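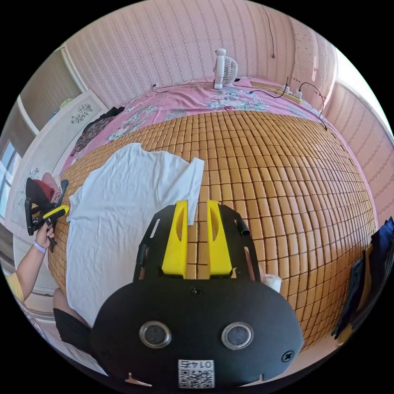 *The bamboo tile mat on the bed in the upstairs room, with the T-shirt, the fan and the flowery pink sheet.*

May 31, 2023

So I finally went to see where the bamboo mats come from! Anyone who has followed this blog for a while knows I've been going on about them since February, when I slept on one for the first time at my cousin's place and woke up with a perfect little grid printed on my arm. I loved it. I went home, threw a bedspread over my regular mattress and sulked. Then a reader (thank you, Eduardo Leitão, you have a lot to answer for) wrote to tell me that the Ruvent workshop in Amau opens its doors twice a year, and that the house next door rents out a room upstairs with one of their mats on the bed. I booked that same evening.

Getting there is easy enough if you don't mind a bus. You take the train to Fommont, come out on the side with the bakery, and wait at the stop across from the hardware store. The ride to Amau takes 34 minutes and costs less than the coffee I had at the station. Sit on the left going up. The road follows the river for the last stretch and there are bamboo groves all the way down to the water, really tall ones, leaning over like they're trying to read somebody's newspaper.

From the bus stop there are steps. There's a sign at the bottom that says 131, and I believe it. I had a rolling suitcase, which was dumb, and if you go, please bring a backpack.

## The room

I'll start with the room since that's the picture up top and since I had the mat to myself for two nights before I ever saw one being made.

It's a lived-in sort of room, the kind with clothes on the bed by the second day. There's a white wooden wardrobe with flower stickers on the door, a dark blue one up near the top and a much fainter one lower down, and a window that lets in a ton of light. The fan stands right on the bed, at the far end against the wall, with a power strip on the ledge beside it. I thought that was an odd place for a fan until I tried sleeping with my feet pointing at it, and now I want the same thing at home. The bottom sheet is pink with flowers in white, blue and grey, and the mat goes over it, leaving the head end uncovered so you've got soft cotton under your pillow.

That last bit turns out to matter a lot! At my cousin's the mat ran all the way up, and the pillow kept skating away from me. With the sheet showing at the top, the pillow stays where you put it.

As for sleeping on it: the first half hour is strange. You can feel every tile if you think about it. Then you stop thinking about it. The tiles feel cool when you lie down and they don't get that swampy feeling a mattress gets in warm weather, because there's air in all the gaps. I did find that you want a T-shirt on. Bare shoulders plus bamboo plus rolling over means you'll get a pinch sooner or later, and long hair needs to be tied up (ask me how I know).

It's also a terrific surface for folding laundry, which I did not expect to be writing about. I washed a few things in the sink the first night and folded them on the bed the next day. You lay a shirt down and flatten it with your palm, and the tiles are firm enough that it goes flat, where on a squashy comforter I end up chasing the wrinkles around. Tees were the best. Socks I just roll anyway. One tip: line the hem up with a row of tiles and you've got a straight edge for free, so the sleeves come in even and the whole pile looks like a store did it. I've been folding clothes for a very long time and I was weirdly pleased with myself.

## The open day

The workshop starts at nine and I got there at ten past, and there was already a line at the coffee urn. It's one long building with the doors rolled up on both sides. The splitting happens at one end, and everything moves toward the other end as it gets closer to being a mat, so you can just wander along with it.

Splitting is the loud part. The poles come in cut to length, get pushed through a ring with blades in it, and fall open like an orange. A man named Wyss runs this end and has done so for ages, and he let a few of us feed one through. You have to push harder than you'd think and then all of a sudden not at all, and I nearly followed mine onto the floor. He'd clearly seen that before and had his hand out ready.

After that the strips get planed, the outer skin comes off, and they sit in racks for a while. I asked how long and got three different answers from three different people, so let's say until they're ready. Then they're sawn into tiles, and this was my favorite station by a mile. The saw takes a bundle at a time and the tiles come tumbling down a chute into a bin, and the noise is like somebody pouring out a giant box of dominoes. Kids were sticking their hands in the bin up to the elbow. So was I.

The tiles then get tumbled to take the corners off. They had two trays set out, before and after, and you were supposed to run your fingers across both. The before tray is scratchy. The after tray feels like pebbles. Somebody had written "BE HONEST, WHICH ONE DO YOU WANT TO SLEEP ON" on a piece of cardboard behind them.

Stringing is the slow job. Each tile has holes drilled through it and gets threaded onto cord, row after row, on a table with little pegs that hold everything square. The Ruvent double has 2,208 tiles in it, and every one of those goes through somebody's fingers. I sat down at the practice table and made a coaster. A very small coaster. It took me most of the time the woman beside me needed for a whole strip of mat, and she was chatting over her shoulder the entire time. Mine has one tile in backwards and lives on my desk now.

They make around 3,000 mats in a good year, most of them for beds, plus some for car seats and for chairs. I tried the car seat one in an office chair and I'm on the fence. Great for your back, kind of slippery for everything else.

## Things I asked so you don't have to

**Can you wash it?** You wipe it. Wring out a cloth until it's barely damp, go along the rows, and let the mat air before you put it back. No soaking, no soap if you can help it.

**Can you fold it?** You roll it, tile side out. The stringing table people felt strongly about this. A hard fold in the same place every fall wears the cord, and the cord is the first thing to go.

**What about a lost or cracked tile?** They'll sell you spares in a paper bag with a length of cord and a little instruction sheet. I bought a bag even though I didn't own a mat at that point, which tells you where the morning was headed.

**Does the color change?** It goes darker over the years. They had an old one hanging on the wall by the door, from before the current building, and it was the color of strong tea.

**Is it OK over a soft mattress?** It works, but a firm one is nicer. Over something very soft the tiles follow every dip and you can feel the edges more.

## Lunch and the way back

Lunch was in the yard, on long tables: rice, beans, pickled bamboo shoots (of course) and a cake that sold out while I was deciding. Go for the cake first! I ended up across from a couple who drive over from Fommont for every open day and have never bought a mat. They just like the saw.

I did buy one. The single, since that's the one I could carry, and I carried it down all those steps in one hand with the suitcase bumping along behind me in the other. It comes rolled with two cloth ties and weighs more than you'd guess. The bus driver let me stand it up next to his seat and asked if I'd seen the tile bin. His kids had come home with pockets full.

It's on my bed now, over a plain sheet, with the top end left bare the way they do it upstairs at the house. I've moved the fan to the foot of the bed too. The cat walked across the whole thing once, very slowly, picking up each paw, and hasn't been back.

If you're thinking of going, the next open day is in the fall and the room books up fast. Bring cash for the spares and lunch, wear shoes you don't mind getting dusty, and leave your good black sweater at home, since the planing dust gets into everything. I'm still picking it out of mine.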